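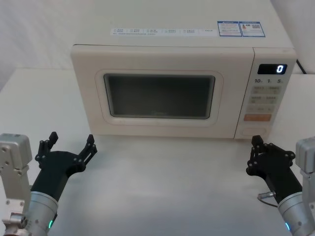
경력이 한 번 끊긴 분들이 다시 일터의 문을 두드릴 때 가장 먼저 마주치는 것은 면접관이 아니라 서류입니다. 재취업 지원기관 헤쿠모프(Hekumov)는 오는 10월부터 그라드베르크(Gradberg) 지역에서 경력 단절 구직자를 위한 유급 복귀 근무 과정 '크랩트리(Crabtree)'를 시작하면서, 무엇보다 지원서부터 새로 썼습니다. 그동안 저희 상담 창구에 오신 분들이 들고 계시던 채용 공고와 신청서를 펼쳐 보면, 전자레인지 윗면에 길쭉하게 붙어 있는 흰 스티커처럼 작디작은 글씨가 칸칸이 줄을 맞춰 들어차 있는 경우가 참 많았습니다. 오랜만에 이력서를 쓰는 분이라면 첫 장에서부터 한숨이 나올 만하지요. 크랩트리의 지원서는 한 장이고, 글씨가 크고, 공백 기간의 사유를 적는 칸이 아예 없습니다.

헤쿠모프는 2021년 9월 9일 이 같은 내용의 과정 개설 소식을 전하며, 물류 서비스 기업 다스트게이트(Dastgate)가 첫 번째 참여 기업으로 함께한다고 밝혔습니다. 첫 기수 참가자들은 다스트게이트의 고객 상담, 재고 관리, 급여 행정 부서에 나뉘어 배치되며, 과정이 진행되는 7주 동안 같은 직무의 정규 직원과 동일한 시급을 받게 됩니다. 교통비는 매주 따로 정산해 드리고, 근무복이나 안전화가 필요한 부서에서는 회사가 이를 지급합니다.

크랩트리라는 이름은 저희 사무실이 처음 문을 열었던 골목의 이름에서 따왔습니다. 그때는 책상 두 개를 붙여 놓고 한쪽에서는 전화를 받고 다른 한쪽에서는 이력서를 봐 드렸는데, 비가 오는 날이면 유모차를 접어 들여놓을 자리가 없어 의자를 복도로 내놓곤 했습니다. 지금은 상담실도 따로 있고 아이들이 놀 수 있는 작은 방도 생겼지만, 그 골목 시절에 찾아오셨던 분들의 이야기가 이번 과정을 만드는 내내 자꾸 떠올랐습니다.

힐데가르트 크라머(Hildegard Kramer) 헤쿠모프 대표는 이렇게 말했습니다. "부모님을 돌보느라, 아이를 키우느라, 또 본인이 아파서 일을 쉬었던 분들을 만나면 다들 비슷한 말씀을 하십니다. 일을 못할까 봐 걱정이라기보다 처음 며칠이 무섭다고요. 출입증은 어디에 대는지, 점심은 누구와 먹는지, 모르는 프로그램이 나오면 누구에게 물어야 하는지 같은 것들이요. 그래서 저희는 첫 주를 아주 천천히 가기로 했습니다. 다스트게이트의 팀장님들께서 그 점을 흔쾌히 받아 주셔서 얼마나 감사한지 모릅니다."

첫 주의 근무 시간은 하루 5시간입니다. 둘째 주부터는 참가자와 담당 팀장이 함께 상의해 시간을 조금씩 늘려 가며, 끝까지 짧은 근무를 유지하는 것도 가능합니다. 참가자마다 같은 부서에서 일하는 동료 한 사람이 짝이 되어 업무를 알려 주고, 헤쿠모프의 상담사도 매주 한 번 근무지를 찾아가 이야기를 나눕니다. 짝이 되는 동료 직원은 사전에 별도의 교육을 받으며, 그 시간 역시 근무로 인정됩니다. 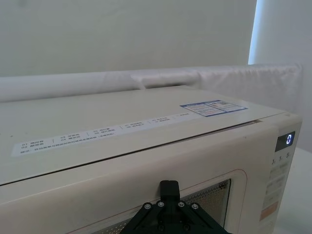 과정을 마치면 반드시 다스트게이트에 입사해야 하나요?

그런 의무는 없습니다. 마지막 주에 참가자와 회사가 면담을 하고, 양쪽 모두 원할 때 정식 채용 절차로 넘어갑니다. 다른 일자리를 찾고 싶은 분께는 다스트게이트가 근무 확인서와 추천서를 써 드리고, 헤쿠모프 상담사가 이후의 구직 활동도 계속 돕습니다.

이번 과정을 준비하면서 헤쿠모프는 그라드베르크에 사는 구직자 300명에게 설문지를 보내 의견을 구했습니다. 돌아온 답변에는 컴퓨터 교육을 근무 전에 미리 받고 싶다는 요청, 아이의 하교 시간과 겹치지 않는 근무표를 미리 알고 싶다는 요청, 그리고 면접장에 누군가 함께 가 주면 좋겠다는 요청이 담겨 있었습니다. 한 분은 설문지 뒷면까지 빼곡히 채워 보내 주셨는데, 예전에 다니던 회사의 회계 프로그램 이름을 줄줄이 적고 그중에서 아직도 쓰이는 것이 있느냐고 물으셨습니다. (답장을 드렸고, 그분도 설명회에 오시기로 했습니다!)

이런 의견을 반영해 과정이 시작되기 전에 문서 작성과 표 계산, 사내 메신저 사용법을 익히는 준비 수업을 마련했습니다. 수업은 오전반과 저녁반으로 열리고 참가비는 없습니다. 노트북이 없는 분께는 과정이 끝날 때까지 빌려 드립니다. 면접에는 원하는 경우 상담사가 동행하며, 면접 질문의 큰 주제도 미리 알려 드립니다.

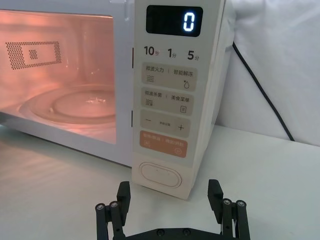
근무표에 관해서는 다스트게이트와 여러 차례 의논을 거쳤습니다. 처음에는 부서마다 사정이 달라 한 가지 방식으로 맞추기가 쉽지 않았습니다. 재고 관리 부서는 아침 일찍 일이 몰리고, 고객 상담 부서는 오후에 전화가 많으며, 급여 행정 부서는 월말이 가장 바쁩니다. 결국 배치 전에 각 부서의 하루 흐름을 적은 안내문을 참가자에게 먼저 보내고, 가능한 시간대를 직접 골라 회신하시도록 정했습니다. 정해진 근무표는 과정 중간에 회사 사정만으로 바꾸지 않습니다.

다스트게이트 인사팀은 "경력이 비어 있다고 해서 그 사람의 경험까지 비어 있는 것은 아니라는 이야기를 저희끼리도 자주 했는데, 정작 채용 절차는 예전 그대로였습니다. 이번에 지원서를 함께 고치면서 저희 공고문도 처음부터 다시 읽어 보았고, 고칠 곳이 꽤 많았습니다"라고 전했습니다. 다스트게이트는 이번에 손본 공고문 양식을 앞으로 다른 채용에도 사용할 계획입니다.

지원 대상은 일을 쉰 지 한 해가 넘은 그라드베르크 거주자이며, 나이와 학력, 이전 직종은 묻지 않습니다. 현재 가족을 돌보고 있는 분, 건강상의 이유로 근무 환경에 조정이 필요한 분도 얼마든지 지원하실 수 있습니다. 필요한 사항은 지원서 아래쪽의 빈칸에 편하게 적어 주시면 되고, 글로 쓰기 번거로우시면 상담 때 말씀해 주셔도 됩니다.

지원서는 헤쿠모프 상담실에서 받으실 수 있으며, 우편으로 받아 보실 수도 있습니다. 과정 안내 책자는 2,000부를 인쇄해 그라드베르크의 도서관과 보건소, 주민센터에 비치했습니다. 책자가 다 떨어진 곳이 있으면 상담실로 알려 주세요. 바로 채워 놓겠습니다. 설명회는 헤쿠모프 교육실에서 열리고, 아이와 함께 오셔도 괜찮습니다. 차와 간단한 다과도 준비해 두겠습니다.

참여를 검토하는 기업의 문의도 반갑게 기다리고 있습니다. 규모가 작아 한 분만 모실 수 있는 곳이라도 상관없으며, 헤쿠모프 상담사가 사업장을 방문해 어떤 직무가 알맞을지 함께 살펴봅니다.

헤쿠모프 소개

헤쿠모프는 그라드베르크에서 활동하는 재취업 지원기관으로, 일을 쉬었던 분들의 직업 상담과 기초 직무 교육, 기업 연계를 맡고 있습니다. 상담은 모두 무료이며 예약 없이 오셔도 됩니다.

보도 관련 문의: 헤쿠모프 홍보 담당
과정 및 기업 참여 문의: 헤쿠모프 상담실, 크랩트리 담당자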